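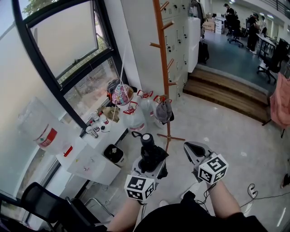

Does the coat rack belong by the lockers or by the door?

By the lockers, where people are already standing around trying to remember which key is theirs.

That was the short version, and I could have stopped there, but someone wrote in on Wednesday with a proper message and it deserves a proper reply. I'm quoting it in pieces. The full text is in the archive for anyone who enjoys that sort of thing.

> I share the Uneck office, the one with the lockers, and I would like to raise the counter under the window. I have a locker. I use the locker. Yet every morning I arrive to find the counter has become a kind of shoreline, with whatever washed up overnight lying on it. Bags mainly. There is a brown paper bag I have come to think of as a colleague.

I went over for a look, and I can't fault the reporting. There was a backpack up there, a patterned bag in pink, blue and yellow that has at least brought some color into our lives, the brown paper bag, well crumpled, and four little bottles with white and red labels huddled together as if they'd heard about this thread.

We pay for a wall of lockers. They have doors. They have small black locks on the doors. A bag on the counter is a bag that traveled the full length of the building and gave up a few steps from home. I understand the feeling, but I'd like it to stop.

So, proposal one: the counter gets cleared at 5 every day, by whoever is last out. Anything with a strap goes on the coat rack. Anything without a strap goes in a box marked with the day it was found. I will supply the box. After 14 days the contents are offered to the list, and after that they go wherever unclaimed umbrellas go. The paper bag will be looked into first. If it's lunch, it doesn't get the 14 days.

> Second, could we talk about the water. I know we order it in bulk because it's cheaper, but it lives on the floor next to the counter, and I have now met it with my shin more than once. Also someone is using it as a coat hook.

Three of the big jugs, the ones with the red handles, still in their plastic wrap, and yes, a gray cloth bag hung over the one nearest the rack. I admire this. The rack has several pegs and is doing its level best, sticking them out at every angle it knows, and someone looked at all that and chose the water.

The order itself is my fault. Tan deliver for free above 65 dollars, and I have never knowingly paid for delivery. When I set it up we were in the old place, with the closet, and a row of jugs was a closet problem. Now we have no closet and it's a shin problem. I've asked whether they can split the order over two drops and still call it one order. They are thinking about it, which in my experience takes until December.

In the meantime I would like the jugs pushed in tight under the window side, handles facing out, and nothing hung on them. If you own the gray cloth bag, the coat rack is right there. You would barely have to lean.

> Third, the big plastic bag. It has a red logo on it and it leans against the wall by the frosted glass. I asked four people whose it is and got four different answers, one of which was "yours."

I asked too, and I'm afraid I was also told it was yours.

My own guess was Sterken, on the grounds that they have been meaning to take their trade fair leftovers home since spring. Sterken say no, and were a bit short with me. Cirkex say they don't own a bag that size, which struck me as oddly specific but I've let it go. That leaves the rest of us. If it's yours, please put a name on it or take it away, and either will do. If I hear nothing by the end of next week it goes in the storage cage downstairs, and you can ask the front desk for the key and explain yourself to them.

> Finally, and I know this is petty, the window. The top pane gets propped open and then left like that. I sit nearest. I am fond of the trees but I don't need to hear them.

Not petty. Well, slightly petty, but you were so reasonable about the water that I think you've earned it. The pane is meant to be shut by the last person out, same as the counter, and I'd suggest we treat them as a single job: counter, window, lights, go home. Before that it's between you and the people who run warm. I've shared rooms with both kinds and I'm not getting involved.

While you're at it, that thin white cord that hangs down over the counter could do with being tucked out of the way. I didn't touch it. I have a history with cords.

Two things nobody raised, so I will.

The small gray bin at the end of the counter is the only one on that side and it's the size of a soup pot. It suits a room where people throw away one thing a day. I priced a larger one at 10 dollars and was prepared to be generous, then remembered that a larger bin only means a heavier argument over who empties it. Opinions welcome, short ones preferred.

And the rack. There was a suggestion last month to move it next to the entrance, so coats come off before they reach the desks. I was for this until I tried it with a tape measure. Those feet splay out a good way, and between them and the door swing you'd be hanging your coat up from the hallway. It stays where it is, in front of the lockers. If you can't open yours with the rack standing there, shift the rack over a bit – it's a coat rack, it won't mind – and shift it back when you're done.

Replies to the list, please, and trim your quotes. I realize how that sounds coming at the bottom of this one.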